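Ticket: Right gripper drops out of sync mid-take
Project: Flukeo, home pickup set
Opened by: Vendula Krajčí
Status: Fixed, watching

Really happy with how this rig handles in a living room, so I want this one squashed! After 15 minutes of recording, the right gripper's finger opening stops tracking. The fingers still move fine in my hand, but the logged width sticks at one value until I restart. The left one never does it.

Tried so far:
Restarted both grippers. Good for one take, then stuck again.
Swapped the data cables left to right. Fault stayed with the right gripper.
Ran 50 open-close cycles with nothing in the fingers. No fault at all, which got me excited, because it only shows up when I'm holding something.
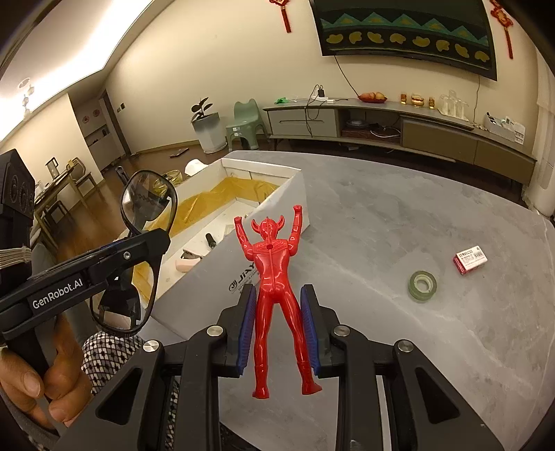
Take 2, red figure in one gripper, glasses in the other.

Reply from Desix support, 14:20
Great clue on the empty cycles! Please check the encoder connector on the right unit. If it's a hair loose, squeezing an object can flex it enough to lose the signal. Reseat it, run the zero routine with the fingers fully closed, then record 20 grasps on something small and hard.

Vendula, 16:05
You called it! The connector was sitting crooked. Pushed it home until it clicked, zeroed, and did all 20 grasps on the red figure. Width trace is lovely and smooth the whole way. I've marked the earlier takes as bad so they don't get into the Patthorpe upload. Leaving this open until I've done a full session with the glasses too.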